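Sirnstead Bench Set: data card and notes for people planning a purchase

Welcome, and thanks for looking in. This card goes with the Sirnstead bench set, a collection of two-armed tabletop recordings that we share with anyone who's trying to work out what to buy before they buy it. Most data cards are written for people who train models. We hope those people find something useful too, but the ones I had in mind while writing were the lab managers, shop teachers and small manufacturers who've been handed a pot of money in October and told to have it spent sensibly by the end of the fiscal year. I've been in that chair and I have every sympathy.

What's in the set

There are 600 episodes. Each one is a single attempt at a short household-style task on a grey tabletop: working a drawer, handling small boxes, moving light things to and from a tray. Every episode has video from the wrist cameras and from a fixed camera over the workspace, along with joint positions for both arms and the opening of each gripper. Attempts that went badly are kept in and marked as such in the notes column, which we'd encourage you to read, because a budget built only on the good runs is a very optimistic budget.

The set is split into 4 folders by task family. Folder names are lower case with underscores, and the index file at the top level lists everything in them. Abena Appiah keeps the index and is very patient about corrections.

Why a purchasing section in a data card

When we planned our bench we asked for quotes from two suppliers, Priliden and Fliro, and found that the arms themselves were the easy part to compare. Both firms gave us clear prices, sensible delivery dates and a friendly person on the phone. What we hadn't priced properly was everything that sits around the arms. I'd like to save you that second round of paperwork if I can, so please forgive me if the next bit reads more like a letter than a README.

Start with the table. You want a plain matte top with enough depth for both bases at the back and still a good stretch of open surface in front. We first priced a shorter one and would have regretted it every day. Next come the cables, which take more room than any drawing suggests, and the clips and sleeves to keep them out of the way (we're still working on that part ourselves). Then the cameras, their mounts, and at least one spare of each. Spare fingertips as well. Put them on the first order with the arms, as a separate shipment costs a surprising amount if you're a long way from the depot.

Props deserve their own line too. It's tempting to raid the kitchen, and for a week or two that's fine, but you'll want things you can replace with the same item a year from now. We set aside $1,000 for props and small hardware in our first year and it was the best-behaved line in the whole spreadsheet. A little cabinet with a drawer that runs nicely, a few trays and a bag of small patterned boxes will take you a long way. Dela Wumbei found that cheap cardboard boxes soften at the corners with handling, so buy them in multiples and retire them cheerfully.

A few views of the bench, two from wrist cameras and one from the fixed camera: 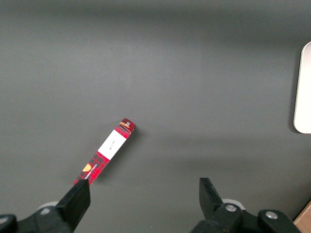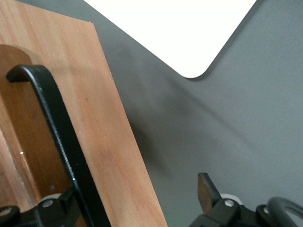
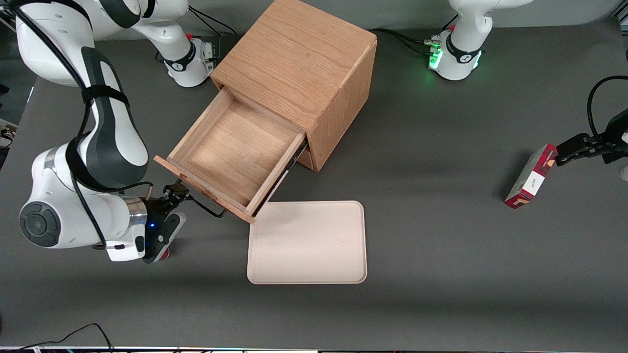
Labour is the line that gets squeezed first and it really shouldn't be. Somebody has to reset the table between episodes, write the notes, and check that the recordings open properly before everyone goes home. At our pace a comfortable target was 100 kept episodes for each block of bench time, and we booked the blocks well ahead so that the room wasn't double-promised to the teaching program. If your organization charges internally for space, ask for that rate in writing at the same time as your equipment quotes. Ours changed between the draft budget and the final one, and I spent a long afternoon moving small sums between columns.

Should you lease? We looked at it through a broker called Mensah and decided against it for the arms, mainly on account of how often we change the fingertips and mounts. For a short pilot with no modifications I'd look at it again quite happily. Do ask who pays the freight on return.

Using the files

Copy the whole top-level directory and leave the folder names as they are, or the index won't find anything. Video plays in any ordinary player. Joint data is in comma-separated files with one header row, angles in radians, times in seconds from the start of the episode. The blank version of our budget spreadsheet is in the folder called planning, with the formulas left in. Tax is on its own tab so you can swap in your own province's rate.

Known gaps

Lighting is much the same throughout, so please don't lean on this set to decide what lamps you need. There are no heavy objects and no liquids. Early episodes have shorter notes than later ones, as we were still learning what was worth writing down.

Corrections and questions

Send index corrections to Abena and anything about props or fingertips to Dela. Budget questions come to me, and I'm always glad to get them, particularly if you've a quote in hand and aren't sure what's missing from it.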